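Vevero Blocks: notes on the set and the photos

I started this folder on a Tuesday because I kept losing track of which shapes I'd already photographed.
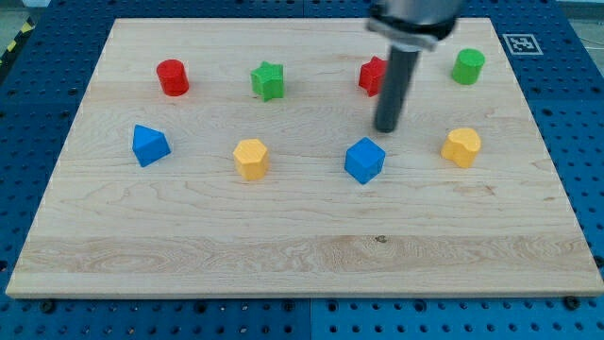
So, what's in here: 350 photos of little colored wooden blocks laid out on a board, plus a plain text file called shapes.txt that says what's what. The shapes I care about most are cylinders, stars, cubes, and the triangular and hexagonal prisms. Colors are the usual toy box ones (red, green, blue, yellow).

The board is pale wood with a wavy grain and a small dark knot, and I'm very fond of that knot! It makes it easy to tell which way around the board is, so please don't crop it out if you reuse anything.

Naming goes color first, then shape: red_cylinder, green_star, blue_cube. I used "roof" for the triangular ones lying on their side for a while, then changed my mind, so 31 of the older entries still say roof. I'll get to them.

Layouts are loose. I don't line things up with a ruler, and blocks can hide behind something or touch it. Partly hidden ones still get an entry, with "partial" at the end of the line.

Still to do:
fix the roof entries
merge the Domness folder (10 photos, different board)
check the yellows again, my notes on those are a mess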